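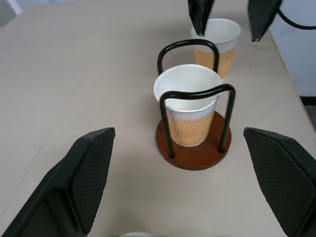

Omden cup holder with ripple-sleeve paper cup in place

Omden Cup Holder, Round Base
Item 349
Supplied by Arkthorpe Catering and Meeting Room Equipment

The Omden Cup Holder is a tabletop stand for a single disposable paper cup. It consists of a flat, round base in reddish brown and two bent wire loops finished in black. The cup is lowered between the loops and rests on the base. The holder is intended for meeting rooms, reading rooms, reception areas and staff lounges where hot and cold drinks are served in paper cups.

The item was added to the Arkthorpe range at the request of institutional customers who wished to continue using disposable cups at conference tables but had found them too easily knocked over among papers and folders. The disc extends past the bottom of the cup, so that the holder occupies a wider area of the table than the cup would alone.

General description

The base is a thin disc with a smooth surface. The loops rise from the base, and the legs of the front loop lean outward toward the top. The upper part of the front loop has rounded corners and a gentle dip in the middle, and passes in front of the mouth of the cup. Users should lift the cup straight up through the loops before drinking. The holder is not designed to be carried by the loops while a filled cup is in place.

No assembly is required. The loops are fixed at the factory and should not be bent to fit a larger cup. Holders that have been altered in this way cannot be returned.

Suitable cups

The holder accepts tapered paper cups of the small and medium sizes in the Cai range, with or without a ripple sleeve. The Cai ripple cup has a white interior, a rolled rim and a tan sleeve with a raised wavy pattern. Large cups in the same range are too wide at the base and should be used with the Zando double stand (item 295), which is listed separately.

Customers using cups from another supplier are advised to order a single holder for trial before placing a full order. The cup should reach the base without being pushed. A cup that grips the wire on the way down is too large, and may be crushed when it is removed.

Lids may be used. Where a lid with a raised drinking spout is fitted, the cup should be turned so that the spout does not catch on a loop as the cup is lifted out.

Care and cleaning

Wipe the base and loops with a soft damp cloth and a mild detergent, then dry with a clean towel. Spilled coffee, tea or juice should be removed the same day. The holder is not suitable for dishwashers and must not be left to soak. Scouring pads and abrasive powders will dull the surface of the base and may scratch the coating on the wire.

Holders may be stored on an open shelf or in the carton in which they were delivered. They do not nest – the loops of one holder will mark the base of another if they are stacked without a sheet of paper or card between them.

Ordering information

Holders are sold in packs of 6 and in cartons of 30. Packs and cartons may be combined in one order. Paper cups are not included with the holder and must be ordered under their own item number.

Orders from schools, libraries and public offices may be placed by purchase order. Please state the item number, the quantity and the room or department to which the goods are to be delivered. Orders intended for use before the end of the calendar year should reach the sales office by the first week of December.

Returns and replacement

Unused holders may be returned in their original packaging, subject to the general terms of sale. Holders that arrive with a loose loop or a damaged base will be replaced without charge. Please keep the delivery note and report the damage before the remaining holders in the carton are put into use.

Replacement loops are not sold separately.

Contact

Questions about cup sizes, trial orders and deliveries to more than one building should be addressed to Haiyan Jin, Institutional Sales, Arkthorpe.

Page last revised May 27, 2020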